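FOR IMMEDIATE RELEASE

Cleven Publishes Results of Household Chore Trials for Robot Arms

Clearing a table remains harder than loading one, company reports

BRONDDALE, April 4, 2019 — Cleven, a developer of control software for small robot arms, today published the results of its first chore trials. The trials ask a narrow question: can an arm bolted beside an ordinary piece of furniture complete a household task from start to finish without a person stepping in?

For most tasks tested, the answer is no. The report lists five tasks: putting toys away in a tray, sorting cutlery, folding a hand towel, wiping a tabletop and closing a drawer. Each was run 100 times with the same software build. A run was scored as complete only if every item ended in its assigned place and no operator touched the arm, the items or the stop button. Partial results were recorded but do not count toward the published score.

Closing a drawer was the most reliable task. Folding a hand towel was the least reliable, with 13 complete runs. Toy cleanup fell between the two and is treated at greatest length in the report, as it combines grasping, placing and deciding when the job is finished.

Toy cleanup uses colored blocks, a light wooden tray with raised edges and a round white table. Blocks may start inside the tray or on the tabletop, and the arm is expected to leave the former alone. The glossy tabletop was kept in the trial on purpose. Bright reflections are common in homes, and earlier tests on matte surfaces gave scores that did not hold up elsewhere.

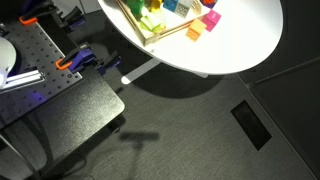
Where the runs failed

Cleven sorted failed runs by cause. The largest group involved blocks resting against the tray wall, where the fingers could not close without pushing the tray. The second group involved translucent blocks, whose edges the vision system placed incorrectly. In a smaller group the arm set every block down correctly and then kept searching until the time limit of 2 minutes expired.

"A child of four can do this task and will know when it is done," said Rainer Wunderlich, head of testing at Cleven. "Our software can pick up a block. It is much weaker at the parts of the chore that come before and after the pick. Buyers should ask any supplier, including us, for scores on the whole chore."

Shop-floor comparison

The same software was tested on a bin-filling job at Vogler, a maker of door hardware in Coklow. There, parts arrive in a fixed position and lighting does not change during a shift. The arm handled up to 2,000 parts between operator calls. Cleven states that the two results should not be compared directly, and that the Vogler figure says little about performance in a kitchen or playroom.

Availability

The full report, scoring rules and failure log are available on request from the Cleven press office in Bronddale. A second round of trials is planned for November and will add soft toys and a second tray. Cleven has no household product on sale and has not set a date for one.

About Cleven

Cleven develops and tests control software for light robot arms. The company is based in Bronddale.

Press contact: Cleven Press Office, Bronddale

###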